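Care of Household Textiles
Handout 3: Removing stains before washing
Prepared by Kwan-ho Yang

Please read this handout before the practical session and bring it with you. In the last session we discussed water hardness and detergent dose. Today we study what should happen to a stain before the item goes into the machine.

1. Why the order of work matters

Many stains come out easily at the beginning and become difficult later. The usual mistake is heat. Stains such as blood, egg and milk contain protein, and protein hardens in hot water in the same way as an egg hardens in a pan. A student who puts a milk stain directly into a hot wash will often find a yellow mark which stays for the life of the fabric. The tumble dryer makes the same problem worse. Check every treated item before drying, and if the mark is still visible, treat it again.

2. Four groups of stains

Protein stains: blood, egg, milk, sweat, grass (partly). Start with cold water. Use a detergent with enzymes, but not on wool or silk, which are themselves protein fibers.

Tannin stains: tea, coffee, red wine, fruit juice. Rinse with cool water, then use a liquid detergent. Do not rub with bar soap, as it can fix the color of the stain.

Oil stains: butter, cooking oil, hand cream, collar marks. Water alone does nothing here. Put a little dish liquid on the dry fabric, wait some minutes, and wash at the highest temperature which the care label permits.

Dye stains: ink, color from another garment. These are the most difficult. Oxygen bleach helps on white cotton. On colored items please test first in a hidden place, for example the inside of a hem.

Some stains belong to two groups. Gravy has both fat and protein, and coffee with milk has tannin and protein. Treat the protein part first, with cold water, and the other part after it.

3. Working on the stain

Put the item on a clean, flat surface with an absorbent towel under it. Turn the stained side down, so that the stain moves out into the towel and does not pass through the whole fabric. Work from the outside of the mark to the center. Press and lift. Rubbing breaks the fibers on the surface, and on smooth fabrics such as satin the damaged place will shine differently from the rest, even when the stain is gone.

Move the towel often to a clean part. Between two products, always rinse. Never mix chlorine bleach with vinegar or with ammonia, because the gas is dangerous.
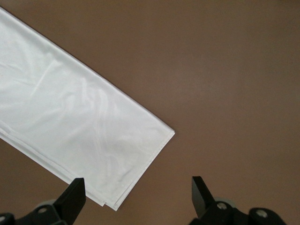

4. Soaking

Soaking is useful for old stains on cotton and linen. Use a plastic basin, dissolve the product completely, and only then put in the fabric. Dry powder lying on a colored item can leave pale spots.

For enzyme products the water should be warm to the hand, 40 degrees Celsius at most. Higher temperatures destroy the enzyme. Wool, silk and anything with metal buttons should not be soaked.

5. Case for discussion

The Gredov guest house sends its table linen to the Jamier laundry. The linen is washed hot, without any treatment before. After one season many white napkins have brown rings, and the owner asks for a stronger bleach. The manager of the laundry believes that the rings come from tea and that bleach is not the first answer.

Think about these points before we meet:
- What should the staff of the guest house do with a stained napkin in the evening?
- Which other reasons for brown rings are possible? (Look again at the section on rust and hard water in Handout 2.)
- Is it worth treating the old napkins, or should they become cleaning cloths?

6. For the practical session

Bring an old white cotton item, not smaller than a pillowcase, and an apron. Gloves are in the cupboard of the laundry room. Write the name of the stain, the product, the water temperature and the waiting time in your notebook for each test. The written report is one page and should be handed in at the beginning of the next session.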